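The chore test is the wrong test, and so is the factory test

Filed under: Opinion, Automation
By Oanh Chu

People who work outside this field ask me one of two things. The first is when a machine will fold their laundry. The second, usually from someone who runs a shop, is when a machine will take over the bench work. Both groups expect the shop to get there first. The reasoning is that a shop is orderly and a home is a mess, so the shop must be the easier place for a machine to work. I think that reasoning is half right, and the wrong half is costing people money.

Take computer teardown and rebuild, the job I know best. I spent two years at Prorkari, a refurbisher of office desktops, before I moved to writing about this kind of work. A used tower comes in, the side panel comes off, and somebody pulls the drive, the memory, the expansion cards and sometimes the processor. Good parts go into a tray. Later they go back into a chassis, or a different set does. An experienced technician does it while talking about something else.

On paper this is an ideal case. The parts are rigid. Their dimensions are published. A memory module has a notch that lets it go in one way only, and a processor has marks for its orientation. If you build a tray with a recess for each part, then you also know where everything is when it is out of the machine. None of that is true of a wet towel.

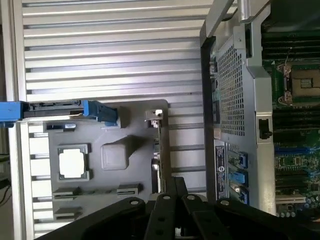

The trouble starts with tolerances and force. Locating a memory slot to within a couple of millimeters is a solved problem. Seating a module in that slot is a different one. The latches have to be open, the module has to be square to the slot, and the push has to be firm and even along the length. A person feels one end drop before the other and corrects without noticing. A position-controlled arm that is slightly off will load one corner and keep loading it until something stops it. A force sensor at the wrist helps, but what it reports is the sum of everything touching the part, and sorting that out is still research in most of the places I have visited.

The processor is worse. On a socket with spring contacts, the part has to come down flat and must not slide. The retention lever then needs a long arc of motion under load, with the end tucked under a hook. Most two-finger grippers were designed to close on boxes. They can be given thinner fingers, and then they can hook a lever, but a thin finger is a poor tool for lifting a hard drive by its sides. You can change tools between steps. Each change costs time and adds one more thing to calibrate.

Then there is variety. Diệp Hà, who ran the bench beside mine, kept a notebook of every case layout she had opened. When I left it had 1236 entries, and those were only desktops. Many differed in small ways: a drive cage that pivots in one model and slides in the next, a latch moved to the other side, a cable routed across the memory. For a person these are trivial. For a programmed cell, each one is a change to the program. For a learned policy, each one may or may not be covered by the training data, and you find out by running it.

The vendors I talk to have mostly accepted this. Olano sells a teardown cell that handles a fixed list of models and sends the rest to a human bench. Its list had 30 models in April. I consider that a respectable product. It does what the sheet says, and the sheet says what it leaves out. Indach takes the other route, one general system trained on many demonstrations, and its engineers are frank that it still stalls on cables.

Cables deserve their own paragraph. They are the laundry of the shop floor. A power lead has no fixed shape, it hides the connector behind it, and it springs back when released. Every argument for why a machine can't yet put a fitted sheet on a bed applies to a bundle of wires in a computer case. This is the half of the popular reasoning that fails. The shop has soft, tangled objects too, and they sit in the middle of the orderly ones.

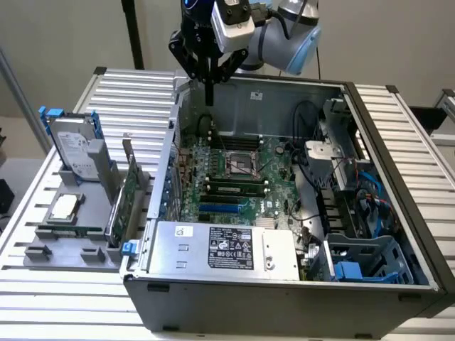

Would a refurbishing shop save money by putting an arm on the bench this year?

Only if the shop sees a lot of the same model, and only for some of the steps. Pulling drives and memory from a uniform batch is a fair candidate. A mixed pallet is not, and neither is final reassembly, where one missed connector means the unit comes back.

Now the home. A kitchen has fewer precise fits than a computer. A plate in a rack can be a centimeter off and no harm is done. Forces are low and the cost of one mistake is a chipped cup. By those measures, unloading a dishwasher ought to be easier than seating a processor, and I believe it is. What the home lacks is the fixture. No one bolts a molded tray to the counter with a recess for each fork, and no one at home will reset the machine every time it stops.

That last point matters more than the published success rates. Uyên Diệp, who manages a test floor at Tạ, reports two numbers for every trial: how often the task was completed, and how many minutes of human attention each hour of running took. I wish everyone would. A cell that completes nine tasks in ten, with a technician standing over it, has not removed any labor. In a shop that technician can at least watch several cells. In a house there is one machine and one tired owner.

So my view is that whether the place is tidy tells you little. What I would ask of any chore, at home or at work, is how much of it involves contact you have to feel, how much of it is limp, and who is on hand when it goes wrong. Computer teardown scores badly on the first two and well on the third – there is always somebody at the next bench. Dishes score well on the first and badly on the third. Laundry scores badly on both of the last two, and I would put it at the back of the queue.

Hina Gondal, a former colleague, thinks I am too hard on the learned systems and that cables will fall within 2 years. She may be right. I would still buy the second bench and hire for it.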